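The Portraits of Prasadham Street

Dineo Venter has photographed the same street for most of her working life. Prasadham Street runs downhill from the old tram depot to the river, and she has taken portraits of the people who live and trade on it since she rented a room above the locksmith at the age of 24. The collection now holds 335 prints. In February, 59 of them go on the walls of the Radwan Gallery, her first solo show in the city.

Venter shoots on film, in black and white, with one lens. She asks people to stand where they would normally stand and look at whatever they like. A session takes ten minutes. She makes two exposures and stops.

"If I take a third one, they start helping me," she says. "They fix their collar. I don't want the collar fixed."

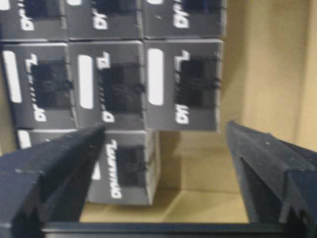
Choosing the prints

The selection was made with Alvar Grønli, who curates the gallery's photography program and had never been to the street when they began. Venter counts that as an advantage. She knew which tenant had moved out owing rent and which couple had split up, and she kept picking pictures for those reasons. Grønli picked them for how they looked on the wall.

They worked through the prints over one winter, usually starting at 7 a.m., before Venter's shift at the Gavitz lab, where she still makes prints for other photographers. They argued most over a picture of a baker seen from behind. Grønli wanted it first in the show. Venter wanted it left out, as she does not consider it a portrait. It hangs second to last.

Every print in the exhibition is the same size and carries no name. Visitors can pick up a sheet at the desk that gives the house number and the year. Venter wrote to all the sitters she could trace, and four asked not to be shown. Those pictures were removed. 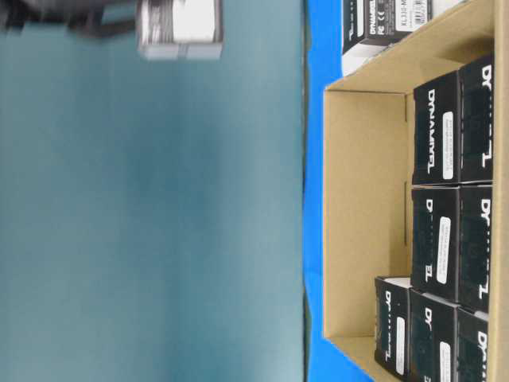
The earliest work is grainy and a little dark. Venter was pushing her film hard then and printing in a bathroom with a towel along the door. She considered reprinting those negatives for the show and made tests of several. The new versions had more detail in the faces, and she disliked them. The original prints are the ones on display, two with creased corners.

A book is planned with the small publisher Zoltton, in an edition of 200. It will follow the street by house number, starting at the depot end, so that pictures taken twenty years apart sit on facing pages. Grønli is writing a short text for it. Venter has asked him to keep it under a page.

She has not stopped taking the pictures. The locksmith's shop changed hands last fall, and the new owner has agreed to be photographed once the sign is up.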